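December, Etville, produce display runs

Rule check before the afternoon block. Speed cap stays at 400 mm/s near the cabinet with anyone inside the taped zone – 1,000 only with the zone clear. Basket is held by the handle, never by the rim. Log grip force at pickup and again at the cabinet.
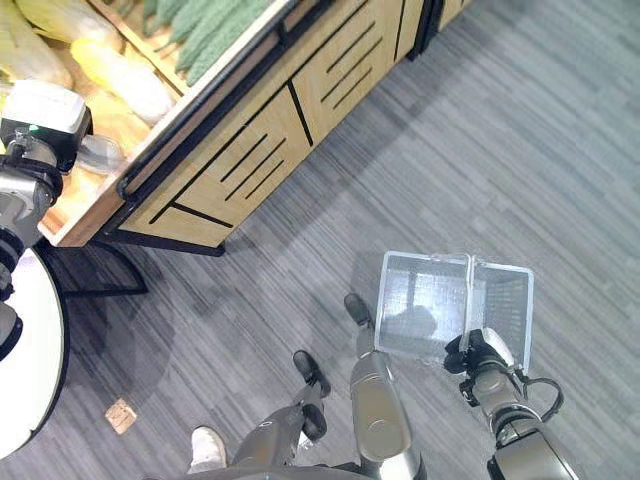
Left gripper at the cabinet edge, empty basket in the right.

Open items: cardboard on the carpet near the base, add floor pickup to the Antal checklist. Wrist cable loop wants a max slack figure. Bolis sheet gives none. Stop test due at cycle 2,000, now at 568.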